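Folding long sleeves without a centre crease
Laundry and Linen board, 7 replies

e_egan
Posted 6 May 2026
I fold shirts on a bare table, flat method: face down, sleeves across the back, sides in to a third, then hem to collar. T-shirts hold their shape on the shelf. Long sleeves don't. Anything with a seam running on a diagonal pulls to one side once the second sleeve goes over, and the finished stack leans.

Started on a blue one this morning and stopped at the spreading-out stage. 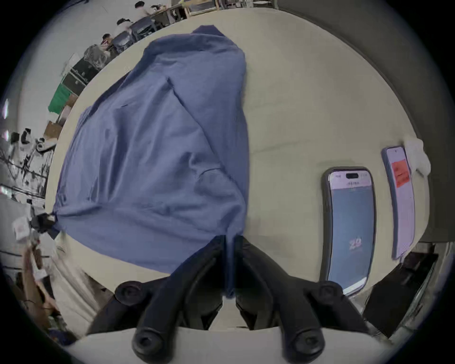 The cloth is a soft one and it bunches towards the middle if I pull from the collar. Pulling from the cuffs flattens the sleeves and leaves the body creased. What order do others use?

honda_o
Body first. Square the hem to the table edge, smooth up to the shoulders, then deal with the sleeves. Do not pull at the collar at all.

ploviritz
Disagree with honda_o. If the seams are off grain the hem is not a reliable reference. Line up the shoulder points and let the hem fall where it falls.

honda_o
Then the bottom fold is crooked and the stack leans anyway, only at the other end.

ploviritz
It is hidden inside the fold. The shoulder line is what shows on the shelf.

S. Kavanagh
Depends on shelf depth. Mine are 400 mm, so I fold in half lengthwise and skip thirds altogether. One crease down the middle, agreed, but it drops out after an hour of wear. Also, pale tabletop, blue cloth: move the phones off before you start. A sleeve swung across will take one with it.

e_egan
Phones noted. Shelf is 218 mm, so halves won't fit. Tried the shoulder points on two shirts. Better at the top, hem out by a finger width on one of them.

siobhan_d
A finger width is within tolerance for a knit. For a woven I would steam it first and fold after it cools. A folding board (I have the Tinlow) gives a constant width but does nothing for a twisted seam.

honda_o
Still say hem first. Try it on the same shirt and measure both ends.

e_egan
Will do both on the one shirt and post the figures.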